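Okay, friends, I've been promising this one since the spring meeting and my tea is finally at the right temperature, so settle in. A thread on how our little soccer club makes (and spends) its money, because a lot of you asked and I gave some pretty mumbly answers by the snack table.

First, the club. Grovbridge plays in a regional semi-pro league, which means some of our players get a bit of money, most get gas and a sandwich, and the coach gets less than he should. I've been keeping the books for two seasons now. Before me it was Beryl Bellamy, who kept them beautifully and in pencil.

People assume the gate is what keeps us alive. I assumed that too! Our average home crowd last season was 127, and once you take off kids under twelve, season ticket holders and the visiting team's comps, the cash that lands in the tin on a match day would barely cover the referees and the field paint.

So where does it come from? Mostly shirts, summer camps and food. Shirts meaning the sponsor on the front, which for us is Prastell, the window people out by the highway. They've been so good to us and they pay in October every year without me having to chase, and if you've ever chased a sponsor you know how much I love them for that.

The camps bring in more than the shirt does. I still get a little surprised typing it. Four weeks of eight-year-olds running around in pinnies, and it pays for our away travel through the winter. If you've ever sent your kid to us and wondered where the fee goes, it goes into a bus.

And the food! Žydrūnas Butkienė took over the kitchen and put potato pancakes on the menu, and takings per head nearly doubled. Visiting fans line up for them at halftime and miss the restart. I have had away supporters ask me for the pancakes by name and then ask me what the score was.

Now the part some of you won't love. We do not get TV money. There's a streaming deal at league level, yes, and every club gets an equal share, and our share last season was $400. That's the whole year. I know the big leagues run on broadcast income and it's natural to think a trickle of it must reach us, but it's a very small trickle and it goes on corner flags.

Ingvar Juhl asked me at the meeting why the league doesn't split it by viewers instead, and I've been thinking about it ever since. I can see it both ways. We'd do fine out of it some weeks, thanks to the pancakes I suppose, but Urkier are at the far end of the valley with a tiny following and they'd get next to nothing, and I'd like there to be an Urkier to play against next year.

(They also beat us twice, so please don't think I'm saying this out of pity.)

On to spending. Travel is the biggest thing, then the field lease, then insurance, which went up again. Player payments come fourth. I know there's a rumor going around that we pay one of our strikers a fortune. Both the Sveinbjörnsson brothers are on exactly the same money as everyone else in the first-team squad, and Grímur gave me permission to say so as long as I also mentioned that he scored more than Arnar. There, I've mentioned it.

The field lease deserves its own post. Aguirre owns the land and has kept the rent flat for as long as I've had the books, and that can't last forever. We have the lease until the end of next season with an option to renew, and the option doesn't fix the price. I'd love for us to start putting a little aside now, even if it's only the raffle money.

Did we make a profit? We did, a small one. It would have been a small loss if the old mower had died in May like everybody predicted. It's still going, a bit smoky on the turns, and I pat it when I walk by. 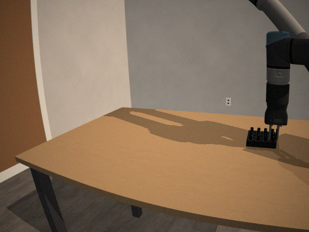 A few of you wrote to ask about the new bleachers while I was typing all this, so let me get to that. The quote we have is more than a full season's shirt money, and I don't think we should borrow for it. I'd rather fix the worst two rows on the east side and put the rest toward the lease. That's only my opinion though, and I get one vote like every other member.

The summary accounts go up on the clubhouse board on 4th July, next to the fixture list, and there'll be paper copies at the kitchen window. Please take one home and actually read it, and write on it if something looks funny. I once found a whole invoice for goal nets counted twice and it was my own mistake, so I'm always glad of a second pair of eyes.

Last thing and then I'll let you all go. If you know a business that might like a board along the touchline, send them my way — it's cheaper than you'd think, we'll paint it ourselves, and they get pancakes for the season.

Oh, and camp sign-ups are open, the younger group is filling up faster than the older one again.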